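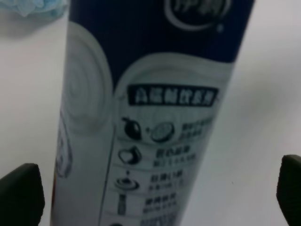
Pour and squeeze containers

Pour and squeeze containers are the small packages used at home for drinks, soaps, creams and other runny or semi-runny goods. Main kinds: carton, bottle, tube. Held in one hand, opened and closed many times, emptied by tipping or squeezing. Found in kitchens and bathrooms, often in both, and in a lot of homes they end up on the same shelf. Also called hand packs in the trade, mostly in older catalogs.

Contents
Names and scope
Kinds
Printing and labels
Icon columns
Storage
With bath goods
Getting the last of it out
Collecting
See also

Names and scope

"Hand pack" was the term in the Sokmont trade lists and still turns up on invoices there. It covered anything with a cap or spout that a grown person could lift and pour with one hand. Jars left out (spoon needed). Cans left out too, although the Zimska lists put them back in. No agreed upper size. Buckets, drums and refill pouches are usually treated separately.

Kinds

Carton. Coated paperboard, folded and sealed. Mostly milk, yogurt drinks, juice, soup. Sides are flat or rounded depending on the maker. A seam runs down one side where the sheet meets itself, and designers try to keep faces, logos and small type clear of it. Opens by spout, screw cap or scissors.

Bottle. Plastic or glass, narrow neck, screw cap or flip cap. Opaque white plastic is common for milky drinks and also for lotions and cleaners, so the label has to do most of the work. A round one will roll if laid down on a bare table. Square ones take up less room on a shelf and are harder to grip with soapy hands.

Tube. Soft body, one end crimped or closed off, cap at the other. Toothpaste, face wash, hand cream, some sauces. Stands on its cap if the cap is wide enough. Clear or cloudy tubes show how much is left; painted ones don't.

Pump bottle. Sometimes listed as its own kind, sometimes under bottle. The Sokska handbook does both, in diffrent chapters.

Printing and labels

Color tells the shopper what sort of thing it is before the words do. Blue and white together are used for dairy, and just as much for soap and toothpaste. Swirls on a white ground: poured milk or yogurt on a carton, cream or foam on a tube. Same drawing, more or less. Seen side by side the two can be hard to tell apart from across a room.

The brand mark usually goes near the top, where a hand is less likely to cover it. The lower half gets the picture or pattern. Small type, contents and bar code to the side or back. On tubes the type often runs the long way, which reads fine on a shelf display and less well when the tube is standing on its cap.

Hlongwane, a label printer, kept a pattern book of 813 stock backgrounds. Swirls, drops, leaves, bubbles. A customer picked one and had the name printed over it. Minimum order was 3000 labels, later raised for the metallic inks. Some of the swirl patterns are still in use and turn up on goods that have nothing to do with each other.

Icon columns

A column of small pictures down one side of a carton, each with a line or two of text, under a heading in a dark bar. Used for ways to serve: with fruit, over a dish, from a cup or bottle. Common on drink packs sold in Chinese-speaking markets, where the heading often says something like "tasty ways to drink". Usually black and white even when the rest of the pack is in full color. Cheaper, and it stays sharp at thumbnail size.

Bathroom goods use the same layout for directions. Wet, squeeze, rub, rinse. Fewer pictures as a rule, 2 on the plainest packs. Sokska and Zimska both recommended a border between directions and warnings but few makers bothered.

Storage

Upright, cap tight. Opened milk and yogurt drinks go in the refrigerator, follow the date and the "use within" note on the pack. Soaps and creams at room temperature and out of direct sun. A tray or shallow bin under bottles catches drips and makes the shelf quicker to wipe.

Keep food and wash goods on separate shelves. This is the one piece of advice every household guide agrees on. In shared kitchens and one-room apartments it gets skipped, and a white bottle is a white bottle at 6 in the morning. If they have to share a shelf, turn labels out, put a divider between, drinks on the upper level. Never refill a drink bottle with cleaner, with or without a new label.

Tall cartons at the back. Tubes in a cup, cap down. Short bottles in front where they can be seen. Anything lying on its side should have its cap checked before it goes back.
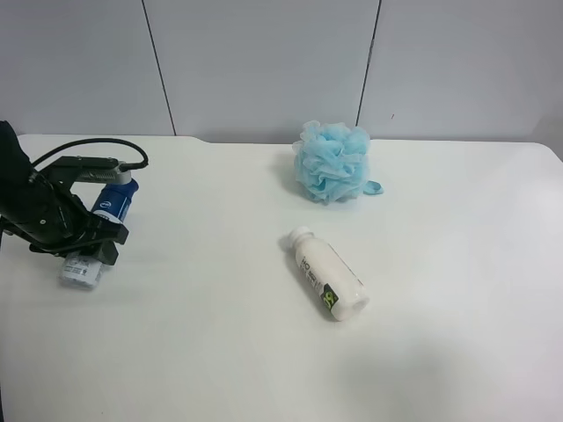

With bath goods

Bottles and tubes of wash are often kept together with the thing used to put them on: washcloth, sea sponge, or mesh pouf. The pouf is a long tube of thin netting gathered and tied in the middle, with a loop for hanging. Pale blue, pink and white are the usual colors. Holds a lot of air, so a small squeeze of wash makes plenty of foam.

Hang it up to dry between uses, away from the bottles. Stored damp in a basket it picks up a smell fast. Replace when the netting goes limp or the tie comes loose. Guides differ on how often, most say every month or so. The netting catches on flip caps, a known nuisance, and this is why Sokmont bath racks had the hook on the oposite end from the bottle shelf.

Getting the last of it out

Tube: flatten from the closed end, roll or fold, clip. Cut open when flat and use a finger or small spatula.
Bottle: stand on its cap overnight, then open over a sink or cup.
Carton: unfold the top corners, press the sides in, pour. Rinse if the local recycling wants it rinsed.
Pump: the straw never reaches the bottom. Take the pump off and tip.

Collecting

Small field. Mostly flattened cartons and unused labels, the tubes tend to crack. The Zimska Packaging Room has about 3000 items, open Friday afternoons, closed in August. Cartons make up the largest part of it. Tubes are kept flat in drawers. Items are filed by color first and contents second, so yogurt drinks and face creams sit in the same cabinet.

See also

Bar code
Bath sponge
Refill pouch
Screw cap
Serving suggestion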